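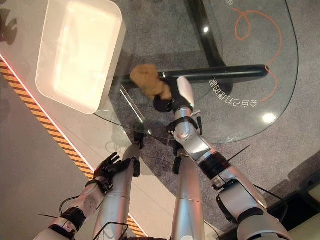
O Uvus é um executor de testes de regressão para serviços HTTP. Lê cenários em YAML, envia os pedidos e compara as respostas com as gravadas em `baseline/`. Cada cenário tem um nome curto, tirado de coisas à mão: `tabuleiro-branco` cobre a autenticação, `tampo-de-vidro` cobre a paginação. O nome não pode mudar depois de gravada a baseline.

## Instalação

```
pip install -e .
uvus init --perfil brukerholm
```

O perfil `brukerholm` aponta para o ambiente de integração. Existe também `skorevden`, só de leitura - os cenários com POST são ignorados. 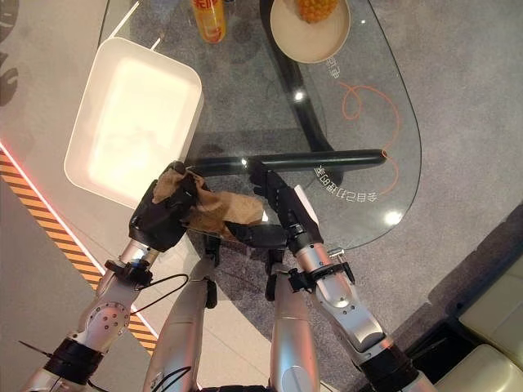

A suíte completa tem 270 cenários e corre com 2 processos em paralelo. Para mudar isso, use `--processos`. O tempo limite por pedido é de 75 segundos.

## Cobertura

- O mínimo aceite é 80% das rotas declaradas.
- Rotas marcadas `legado` ficam fora do cálculo.

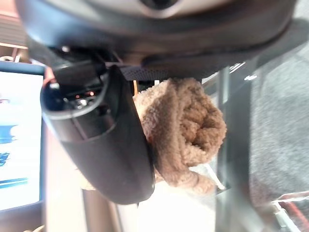

- O relatório sai em `out/cobertura.json`.

## Problemas conhecidos

- O comparador Konstantinidis falha com datas sem fuso horário - correção prevista para agosto.
- `uvus diff` não aceita caminhos com espaços.

## Licença

MIT. Ver `LICENSE`.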